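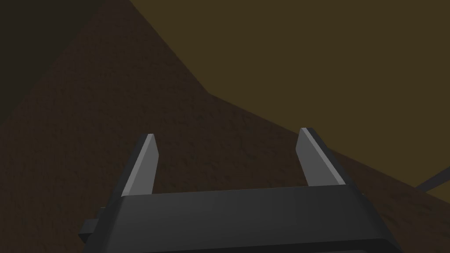 Workshop tips from the Stindholm student robotics club

Get your open-finger pose sorted before anything else! Our Year 9s love to rush straight to the grab, and the grab goes so much better when the gripper comes in wide and square. Save that pose under a name everybody can spell (ours is "colour_open") and load it at the top of every program.

Change one number per run. Write it on the whiteboard with the run number beside it. We're up to run 2453 on the Cotico task and the old notes still get us out of trouble, especially run 171, which is a little ripper.

With two arms, program one and park the other until the first behaves. Then swap. Only pair them up once both can get home without a bump.
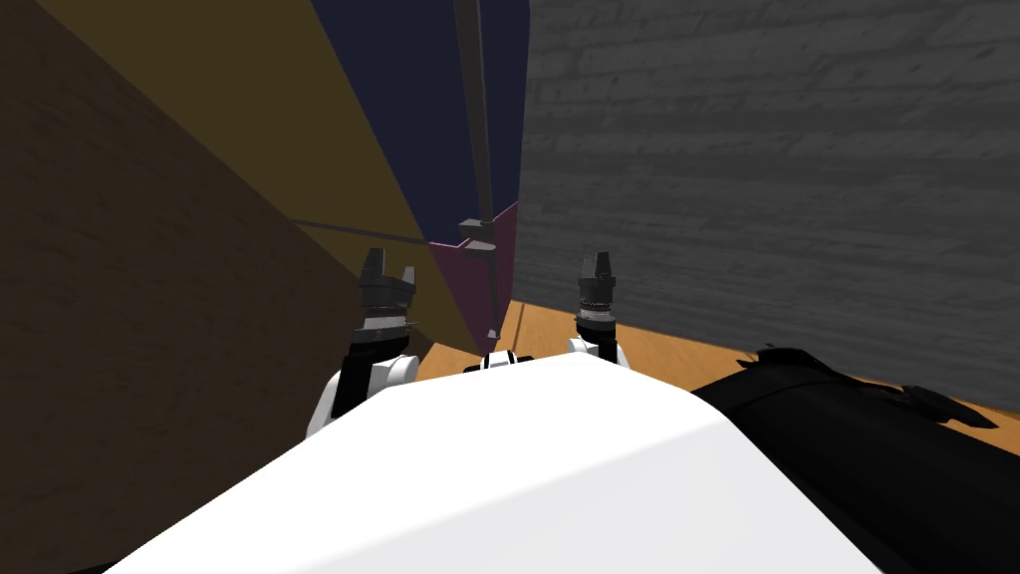 Ondieki wrote in to say that parking the spare arm high saved their team a heap of grief at the Pluderport heats, and that they now check both wrists before touching the fingers.

Great tip, we've pinched it! One more from us: run your approach over a few different surface textures in the simulator. It takes five minutes after lunch and you'll learn plenty about your own settings.

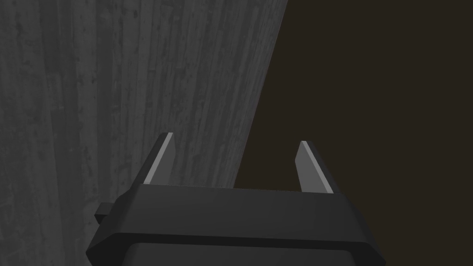

Fingers open over the grey woodgrain.

Save your file before you pack up, and put your initials in the name.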